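Sandwich cookie

A sandwich cookie is two thin cookies with something soft stuck between them. That's the whole definition, and I've been writing entries for the Kudstead snack encyclopedia long enough to know people will still argue with it. (Does a filled wafer count? I say no. See the separate entry on wafers, where I get into it at length.) The filling is usually a sweet cream made from sugar and fat, but jam, chocolate, peanut butter and marshmallow all turn up, and the cookies can be anything from plain shortbread to the very dark cocoa kind most Americans picture first.

Names

In the United States we say sandwich cookie or, at my grandmother's house, cream cookie. The British say sandwich biscuit or cream biscuit, and they have a whole family of them – custard creams, bourbons and so on – that deserve more room than I can give them on this page. In Chinese the usual term is jiaxin binggan, which comes out as "filled-center biscuit." I like that one a lot, it tells you exactly what you're getting!

How they're made

The dough for the outside pieces is fairly dry, so it holds a stamped pattern in the oven and doesn't puff up. After baking, the cookies cool down, half of them get flipped over, a blob of filling goes on, and the other half get set on top. A small bakery does this by hand with a piping bag. I spent a morning at one called Gostby, where a good day means 723 finished cookies, and I managed to ruin 40 of them by pressing too hard. The filling shoots out the side and there's no putting it back.

The filling has to be stiff enough to stay put and soft enough to bite through. Too much moisture and the cookie goes limp in the package, which is why fresh fruit is rare in the store-bought kind and fruit flavors mostly come from powders, flavorings or a thick jam.

Flavors

Vanilla cream is the standard, with chocolate and peanut butter close behind in any American grocery aisle. Strawberry is the one I always go looking for. It tends to be pink, it tends to be very sweet, and against a dark cocoa cookie it tastes a bit like the bottom of a sundae glass (I mean that as praise). Other fillings I've tried and kept notes on are mint, lemon, coffee, matcha and a salted plum one I would happily eat again.
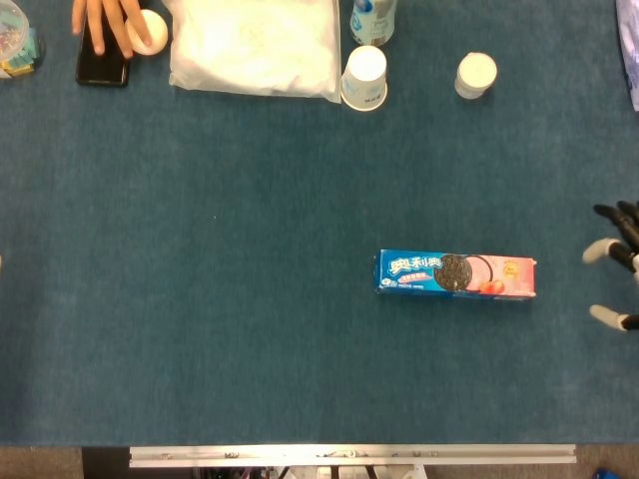 Entry and tasting notes by Fang, Kudstead snack pages

Packaging

Long narrow boxes are a common shape for these cookies, and the printing on them follows habits you start to notice after a while. The flavor gets its own color. On the strawberry Oreo box on the blue-green tabletop, the brand name is in big white Chinese characters, 奥利奥, over bright blue, and then one end of the box switches to pale pink, with strawberries and a pink-filled cookie to match. Even if you can't read a word of it, you'd guess the flavor from across a store.

Inside a package, the cookies may sit in a plastic tray or be stacked in a sealed sleeve. I prefer sleeves because they fit in a coat pocket, but trays are kinder to the edges. Once a package is open, move what's left into a jar with a tight lid. Mine go soft by the second evening if I forget, faster in September when the kitchen is muggy.

Eating them

There are twisters, dunkers and people who just bite. Twisting works best when the cookie is cool and the filling is firm, and it rarely splits evenly. For dunking, cold milk is traditional here, though hot tea softens the cookie quicker and needs a faster hand. The crumbs are good too – crushed up with melted butter they make a fine pie crust, and the filling can go right in with them.

See also: Wafer; Custard cream; Whoopie pie; Crumb crust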